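Notebook, dish room bench, 13th February

Loading cell, week 6. Running the tray-to-rack job on the bench with the Havum arm, Tarex control build unchanged from the last entry. Notes for me and for whoever picks this up while I am at the Avness site.

Purpose of today: decide what the arm should be asked to do on the early shift and what stays with the kitchen porters. The canteen manager wants one number (trays per hour). I don't think one number describes it, so I am writing down the parts.

Background figures. The log covers 3,285 trays since the counting started in December. At present a porter takes the tray off the belt, scrapes, sorts, loads the rack and pushes it through. All five steps are done by one person and the order varies by person. Two of the porters sort cutlery first, one stacks cups first and leaves plates to the end. The arm has a fixed order, and this affects everyone upstream of it.

Order in the current build:
1. Chopsticks and other cutlery
2. Cups
3. Plate
4. Tray to the stack

The plate has to come last because the cups come in standing on it. If a cup is lifted badly it tips on to the plate and the arm stops and calls for a person. Each call takes a porter off another job. Radwa El Sherbiny timed the walk from the scraping sink to the bench and back and put it at roughly 50 seconds, without counting the time to put the gloves back on. She thinks the walk matters more than the pick rate and I agree with her. Action: trial with the stop button and the reset moved to the sink end.

Cups. The tapered ones are wider at the rim, so grip height matters. Setting the grip too near the rim lets the cup swing when the arm turns towards the rack. Grip height lowered in the config, old value kept in the comment line. Do not delete the comment.

Chopsticks. Still the worst item. They lie flat on a black tray and the fingers are also black, so the wrist view loses the near ends behind the finger on approach. Approach angle to be changed before the fingers are. Porters just sweep them into the cutlery basket with one hand. Suggest we leave it that way and take step 1 out of the arm's list altogether. This means the person at the sink does cutlery and the arm starts from cups. It is a smaller job for the arm and a more repetitive one for the person, and the second part needs raising at the shift meeting before anybody changes the rota.

Rack. Peg rack retained for both cups and plates for now. Pegs are narrow with a cross-shaped section and the rows are close, so at the far side the row finder has trouble telling one row from the next. Near rows are fine. Rack must go down on the bench in the same direction each time. At present that is done by eye. Mirzaei quoted for a locating frame, not ordered.
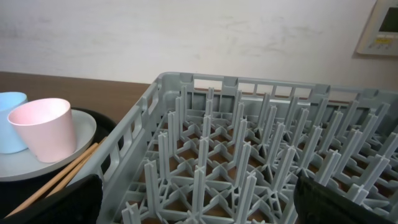
Wrist view, fingers open. Rack to the right, cups on the plate, chopsticks across the tray.

Changes to people's work, as they stand:
- Loading: moves to the arm for cups and plates, on the early shift only.
- Scraping and cutlery: stays with the porter, one station, less walking about. Complaints about standing still are expected and fair. Mat requested.
- Clearing faults: new task, no one's job title covers it. Radwa has been doing it unpaid in the sense that it comes out of her break. This has to stop before the trial is extended.
- Late shift: no change until the arm has done 1,000 trays without a call for a person in the last hour of a run.

The porters asked whether the log records who cleared each fault. It does, by badge. I have asked for the badge field to be dropped and the time kept. Waiting for a reply.

To do: new approach angle, reset button move, remove step 1 on a copy of the build, bring the tray log up to date. Spare finger pads are in the second drawer, left side, under the cable ties.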